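Ressources > Simulation et apprentissage > Clisside

Ce site utilise des cookies de mesure d'audience. Vous pouvez accepter, refuser ou modifier vos choix à tout moment. Accepter - Refuser - Paramétrer

Clisside, rendu dégradé pour caméra de poignet

Clisside est un module de rendu qui se branche sur un simulateur de manipulation et qui produit, pour la caméra de poignet, des vues volontairement pauvres : du flou, peu de contraste, des surfaces presque unies, des ombres qui traînent. Nous l'avons écrit pour notre propre recherche sur la préhension, chez Arruda, et nous le distribuons maintenant aux équipes qui entraînent des politiques visuelles en simulation et qui en ont assez de les voir perdre pied dès que l'image devient moins belle que prévu.

L'idée vient de Daiane Siqueira. Elle travaillait sur une politique de saisie qui marchait très bien tant que la caméra voyait quelque chose de reconnaissable, un bord de table, une étiquette, un coin d'objet. Dès que la pince se retrouvait face à une surface claire et vide, la politique partait dans tous les sens, refermait les doigts sur rien, ou bien remontait et ne redescendait plus. On a d'abord cherché du côté du contrôleur (deux semaines, quand même !) avant de regarder simplement ce que la politique avait sous les yeux pendant l'approche. Presque rien, en fait. Et pendant l'entraînement, ce presque rien n'existait pas, parce que nos rendus étaient trop propres et nos tables trop texturées.

Ce que fait le module

Clisside reprend l'image de la caméra de poignet après le rendu normal et lui applique une chaîne de dégradations liées à l'état du robot. Le flou dépend de la profondeur et de la vitesse du poignet. La texture du support peut être effacée progressivement jusqu'à une teinte unie, avec de légères variations de luminosité à grande échelle. Des taches sombres diffuses peuvent être ajoutées n'importe où, y compris tout au bord de l'image. Les doigts de la pince, eux, restent nets par défaut : leur distance à la caméra ne change presque pas au cours d'une tâche, et nous avons constaté que la politique s'en sert beaucoup pour juger de l'ouverture.

C'est d'ailleurs la partie qui nous a le plus surpris. Une politique privée de tout repère dans le fond continue à tirer parti de la silhouette des doigts, à condition de l'avoir vue assez souvent seule à l'entraînement. Sur fond chargé, elle l'ignore en bonne partie. On le voit très bien sur les cartes d'attention que Lowri Harries a sorties pour la première comparaison, et franchement c'était une belle journée au labo.

Le réglage que nous appelons « fond pâle » est le plus sévère de la série. Il pousse le support vers un blanc cassé sans grain ni marque, garde un éclairage diffus qui n'imprime pas d'ombre nette sous les doigts, et laisse la pince ouverte au-dessus d'une zone vide. Les masses sombres qui restent sont trop floues pour être identifiées. Pour un humain, il n'y a pas grand-chose à en tirer, et pourtant la bonne décision existe : ne pas fermer, continuer à chercher.

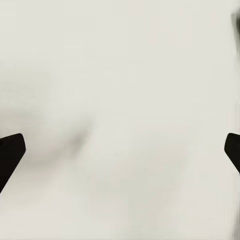 Pour l'entraînement, nous conseillons de ne pas commencer par là. Une politique initialisée directement sur le réglage sévère apprend surtout à ne rien faire, ce qui donne des courbes de perte magnifiques et un robot immobile. Le module fournit donc un calendrier progressif qui part du rendu d'origine et augmente la dégradation par paliers. Aminu Oyelaran a passé beaucoup de temps sur la forme de ce calendrier et sa version est celle qui est livrée par défaut. Elle attend que le taux de réussite se stabilise avant de passer au palier suivant, et elle revient en arrière si la chute est trop brutale.

Le protocole d'évaluation

Le résultat que nous présentons porte sur 331 épisodes de test en simulation, jamais vus à l'entraînement, tous joués avec les mêmes graines pour chaque politique. Deux politiques ont été comparées : l'une entraînée sur le rendu d'origine, l'autre avec Clisside et le calendrier progressif. Même architecture, même budget de calcul, mêmes démonstrations au départ. Trois réglages de rendu ont été utilisés pour le test, l'origine, l'intermédiaire et le fond pâle.

Sur le rendu d'origine, les deux politiques se valent. Nous nous attendions à payer la robustesse par une petite perte dans les conditions faciles, et nous n'en avons pas trouvé qui dépasse la variation entre graines. Sur le réglage intermédiaire, l'écart apparaît nettement en faveur de la politique entraînée avec Clisside, surtout dans la phase d'approche. Sur le fond pâle, la politique de référence ferme la pince à vide dans la plupart des épisodes, alors que l'autre garde les doigts écartés, balaie la surface et finit le plus souvent par retrouver l'objet. Voir ça la première fois, sans avoir touché à l'architecture, ça fait vraiment plaisir.

Il y a aussi ce qui ne marche pas encore. Quand une tache sombre se trouve près d'un doigt, la politique la prend parfois pour un objet et descend dessus. Elle se corrige, mais elle perd du temps, et dans une tâche à horizon court ce temps suffit à faire échouer l'épisode. Tumelo Buthelezi explore une variante où les taches sont corrélées d'une image à la suivante, pour que la politique puisse distinguer ce qui se déplace avec la caméra de ce qui est posé sur le support. Les premiers essais sont encourageants, rien de plus pour l'instant. La variante est dans la branche expérimentale si vous voulez l'essayer, avec un format de configuration qui bougera encore.

Autre limite : tout ce qui précède a été mesuré en simulation. Nous n'annonçons aucun chiffre de transfert vers un robot réel. La campagne est en préparation et nous publierons le protocole avant les résultats.

Intégration

Clisside se place entre le moteur de rendu et la mise en mémoire des observations. Il lui faut l'image couleur, la carte de profondeur, le masque de segmentation de la pince et la vitesse du poignet. Si votre simulateur ne donne pas de masque de segmentation, le module peut en construire un à partir du modèle géométrique des doigts, au prix d'un rendu supplémentaire. Le contour est alors un peu moins précis à la base des doigts, là où ils sortent du champ.

Le connecteur pour Zallmont est fourni et c'est celui que nous utilisons tous les jours. Le connecteur pour Jereck est plus récent ; il fonctionne, mais la vitesse du poignet y est estimée par différence entre deux pas de simulation et il faut penser à la remettre à zéro au début de chaque épisode, sinon la première image sort complètement floue. (Nous avons tous oublié au moins une fois.)

Les dégradations s'exécutent par lots sur le processeur graphique. Chaque image garde ses paramètres de dégradation dans les métadonnées de l'épisode, de sorte qu'on peut rejouer exactement la même séquence, ou la même trajectoire sous un autre réglage. Pour l'analyse des échecs, c'est devenu notre outil préféré : on prend un épisode raté, on remonte la dégradation palier par palier et on regarde à quel moment la décision bascule.

Contenu de la distribution

Le module et ses connecteurs Zallmont et Jereck
Les trois réglages de rendu utilisés pour l'évaluation
Le calendrier progressif par défaut, avec son fichier de configuration commenté
Les graines des épisodes de test et le script de comparaison
Un outil de relecture pour passer un épisode d'un réglage à l'autre
La documentation en français et en anglais

Les poids des deux politiques comparées sont disponibles sur demande. Nous les envoyons volontiers, ils sont simplement trop lourds pour la distribution principale.

Conseils de prise en main

Commencez par générer une petite série d'épisodes avec votre politique existante, sans réentraînement, et passez-les dans l'outil de relecture au réglage intermédiaire. Si les actions prédites changent peu, votre politique est déjà assez robuste et le gain sera modeste. Si elles changent beaucoup dès les premiers pas, vous avez de quoi vous amuser.

Vérifiez ensuite l'ouverture de la pince dans vos démonstrations. Si les doigts sont toujours fermés ou à demi fermés pendant l'approche, la politique verra rarement leur silhouette bien écartée sur un fond uni et aura du mal à s'y fier. Kátia Miranda a ajouté pour cela une option d'ouverture aléatoire en début d'épisode. Elle est désactivée par défaut pour ne pas modifier les jeux existants, mais nous l'activons sur tous nos nouveaux projets.

Gardez enfin un jeu de validation au rendu d'origine et suivez-le pendant tout l'entraînement. Avec des démonstrations peu nombreuses, une dégradation trop rapide peut effacer ce que la politique savait faire, et on s'en aperçoit beaucoup mieux sur des images propres.

Versions et assistance

La version actuelle date du 13/09/2024. Elle corrige l'ordre d'application du flou et des taches, qui était inversé dans la version de juin et produisait des bords trop nets. Les résultats présentés sur cette page ont été recalculés avec l'ordre correct. Si vous avez entraîné une politique avec la version précédente, elle reste utilisable, mais ne mélangez pas les deux versions dans une même comparaison.

Les questions techniques sont traitées par l'équipe simulation d'Arruda. Joignez le fichier de configuration et, si possible, les métadonnées d'un épisode où le problème apparaît. Les contributions sont bienvenues aussi, en particulier pour d'autres géométries de doigts - nous n'avons testé que les nôtres.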